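Flunel ships 2.0 of its DNS sync tool
2 min read

June 7, 2026

Flunel put out version 2 of its zone sync tool this morning, the first big release since January. Main change: you can now push one set of records to several DNS hosts at once and get a diff back before anything goes live. Old version wrote first, told you later.

The free tier goes from 100 zones to 500. Paid plans stay where they were.

Lăcrămioara Dobre, who leads the project, said most of the work went into rollbacks. "People were keeping zone files in a shared folder and hoping," she said. The team closed 769 tickets on the way to this one, a lot of them to do with TXT records getting split in the wrong spot.

Bronik and Langlois are supported as hosts from day one. Wuslow is still in beta, read only for now. No date on write access.

Upgrading: export your config first, the format changed and the old file wont load. API keys carry over. Anyone using the cron script should swap it for the built-in scheduler, the script gets pulled in the next release.
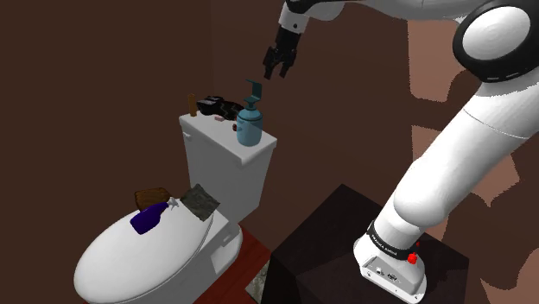 Robot arm and toilet, computer rendering.

DNSSEC signing did not make the cut. Dobre said its next on the list, along with a propper audit log. Docs are up, though the migration page still has a couple of blank sections. Bug reports go to the usual tracker.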